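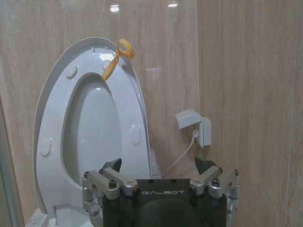
Robot Learning in Service Settings
Unit 6: Learning contact tasks from teleoperated demonstrations
Lecturer: Simão Arruda
Handout version: Mar 17, 2023

Please read sections 1 to 4 before the lab. Section 5 is homework.

1. The question

In Unit 5 we worked with pick-and-place. The hand closes on an object, moves it, opens again, and the contact is simple. In this unit the object is fixed to the building and has a hinge. A toilet lid and seat are a good case for study. They are two thin shells on hinges at the same end, they are glossy and almost the same color, and the gap between them is small. A policy which looks only for "the white edge" will often take both when the instruction was to take one.

We follow the Pomitz method, developed by Hok-lam Au and Arsen Melnychuk. Its main idea is to train with two kinds of views and to let the network decide at each step how much weight to give to each. The wrist view is near and precise, but the fingers hide a part of the surface. The head view shows both arms and the room, but the edge of the lid is only a few pixels thick in it.

2. State and action

The state s contains the wrist views, the head view, the joint angles of both arms and the opening of both grippers. The action a is the change of pose for each wrist plus one number for each gripper. We do not give the hinge angle to the policy. It must be estimated from the images.

Students often ask why the hinge angle is not measured with a marker. A marker would work in our lab, but the policy should also work in a bathroom where no marker was placed. 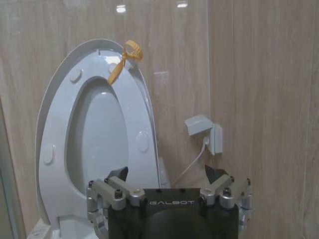 The estimate of the hinge angle is trained as an additional output of the network, with its own loss. Let L1 be the imitation loss and L2 the angle loss. The total is L = L1 + w * L2. For the exercises use w = 0.2. If w is too large, the network becomes very good at angles and moves badly.

3. The Buka data set

The set used in the lab has 122 demonstrations, recorded by 2 operators. Of these, 67 begin with the lid closed. The others begin with the lid and seat in different raised positions. Each demonstration is cut to a maximum of 500 steps.

Bernardo Baptista checked the labels by hand. Three points need care:

- Reflections. Glossy plastic and polished wall panels both give bright spots that move when the camera moves. Do not use brightness alone to find an edge.
- Start pose. In the closed state, the front edge of the lid must be found from the head view first. The wrist camera is useful only after the approach.
- Second arm. The arm which does not touch the lid still has actions in the file. Keep them. If you delete them, the policy learns to leave this arm in places where it blocks the other one.

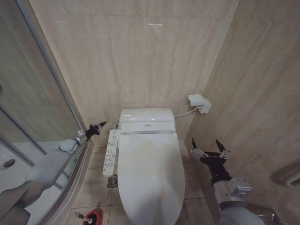
4. How we compare policies

A trial is successful when the named part reaches the named position and the other part stays where it was. Lifting both parts when only the lid was named is a failure, also if the motion looks nice. Report separately the trials with lid closed at the start, as this group is harder for the wrist-only policy.

In the first test at Skeltport, the policy with both views made fewer "two parts together" errors than the wrist-only policy. The difference was small for the closing task. We do not have enough trials to say more about closing.

5. Homework

a) Train the wrist-only and the two-view policy with the same seed. Plot L1 and L2 in separate figures.
b) Set w to zero and train again. Describe in half a page what changes in the approach phase.
c) Find one demonstration where the weight moves from the head view to the wrist view too early. Explain your choice.

Send your files to Amândio Fonseca before the next lab. Late work is accepted until the end of the same week with a lower grade.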